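Savcombe two-arm cell, Femley lab
Software readiness checklist, control and perception
Release under check: build 2178
Checked by: Umesh Dubey. Second check: Shalini Grewal.
Month: October

Section A. Before motors are enabled

A1. Build number on the operator screen matches the release note. PASS
A2. Joint limits file loaded for both arms and both hands. PASS
Comment: the left hand was still reading the old file at first start. Reloaded by hand. Pankaj Jaiswal to add the file version to the start-up log.
A3. Emergency stop drops both arms, and the planner discards its queue on reset. PASS
A4. Area clear of people within reach before enable. PASS WITH COMMENT
Comment: this still depends on the operator calling it out. There is no software check behind it.
A5. Cables free over the full range of planned wrist movement. PASS WITH COMMENT
Comment: the planner has no model of the cables. Left wrist rotation stays capped in software until it does.

Section B. Two-arm handling

B1. Grasp held on both sides with the arms under joint control. PASS
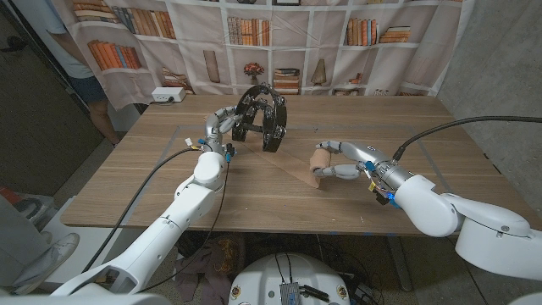 Item B1. Half-moon tambourine in the left hand, tan cylinder in the right, cardboard flat on the table between them.

B2. Minimum distance between hands enforced by the planner, not by the operator. PASS
B3. Grip force limit set per object. FAIL
Comment: one limit is shared by everything in the object list. It should be lower for card and thin items. Raised with Kumarasinghe, who maintain the hand driver.
B4. Loss of one hand's data stream pauses both arms. PASS
Comment: tested from each side, 42 trials. Rajkumari Srivastava has the logs.

Section C. Perception and wrist cameras

C1. Wrist camera timestamps agree with joint data. PASS
C2. Table edge in the planning model agrees with the real edge. FAIL
Comment: the model has a clean straight edge. The real one is chipped, with particleboard showing, and fingers can come right up to it. Add a margin to the keep-out zone and measure the edge again.
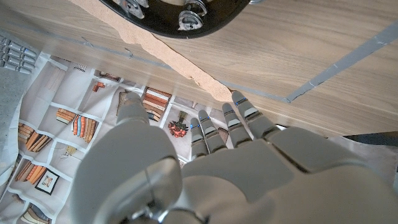
C3. Tape corners usable as reference marks. PASS WITH COMMENT
Comment: fine for a quick check by eye. Do not calibrate from them – tape gets moved.
C4. Printed backdrop ignored by the object detector. FAIL
Comment: the detector labels printed books as real ones. Best score on a false book was 79 per cent, well over the threshold. Mask everything beyond the table edge before detection.
C5. Shiny and dark objects return usable depth. NOT TESTED
Comment: waiting on the Nitex filter update.

Section D. Sign-off

Supervised running only until B3, C2 and C4 are closed. C5 may stay open for 2 more builds. Carol Furnival to confirm the new edge margin before anyone raises the speed limit – please don't change it locally in the meantime.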